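From: Lahcen Kettani
To: rumel-water list
Subject: Re: [rumel-water] Softener regeneration and low flow in the Zandoncombe houses
Date: April, 9:40 pm

Tín Vi wrote:

> We have 19 houses on the new softeners and four of them report low
> flow late in the evening. Sang Phí checked the main at the Camacho
> junction and pressure there was normal all night. My guess is the
> regeneration timers. Before I ask everyone to change a setting, can
> someone confirm what the Rumel units do with the house supply
> while they regenerate? Also, is the hardness setting from the
> installer worth trusting, or should each house test its own?
>
> Tín Vi

Tín, two separate matters, so I will take them in order.

On regeneration: the units we have are single-tank. During the cycle the valve puts the house on bypass, so supply continues, but it is unsoftened. The backwash and the fast rinse draw from the same service line as the taps. In a house with a 3/4 inch line this is hard to notice. In a house still on the old 1/2 inch line it is easy to notice, and I believe all of the houses that complained are on the lower lane, where the lines were never replaced. Please check that against your list.

The factory start time is 2 am. Huệ Lương found that two of the units lost the clock during the March outage and came back at 12:00, so their 2 am could fall at any hour. I would check clocks before changing any timer. Hold SET until the hour blinks, correct it, and leave the start time alone.

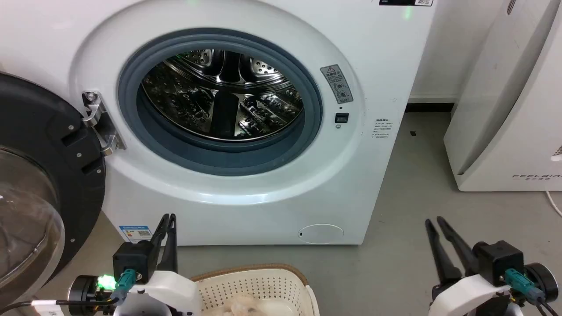

On hardness: test each house. The installer used one figure for the whole lane, and it came from the Ana well before the second pump was added. My own readings since then run higher at the kitchen tap than his figure. Strips are good enough for this, but take the sample from the bypassed outside tap and let it run for a minute first. Scale will tell you the same thing more slowly. On a front loader it is worth opening the door and looking past the rubber gasket at the small holes in the steel drum, where a chalky ring can form. A clean drum proves little, though, as most of the scale goes to the heating element, if the machine has one. I would not use it in place of a strip.

When you have the reading, enter it in grains. The strips from the hardware store give ppm, so divide by 17.1. If the test shows iron, follow the table on page 11 of the manual to correct the figure. Do not round up "to be safe." An overstated setting makes the unit regenerate more often, and that means more salt, more water to drain, and more of the evening problem if the clock is wrong.

Salt use is a fair check afterward. My unit has treated 600 gallons since its last cycle and the salt level has not moved, as expected for a metered valve. If a house is refilling the tank every couple of weeks, suspect the setting or a stuck brine float.

One question back to the list. Does anyone have the drain line routed above the height of the valve? Tín Kim's is, and her unit is slow to draw brine. I would like to compare before I suggest lowering it. Injector size and length of run, please, if you have them.

Lahcen

_______________________________________________
rumel-water mailing list
To unsubscribe, send a blank message with "unsubscribe" in the subject line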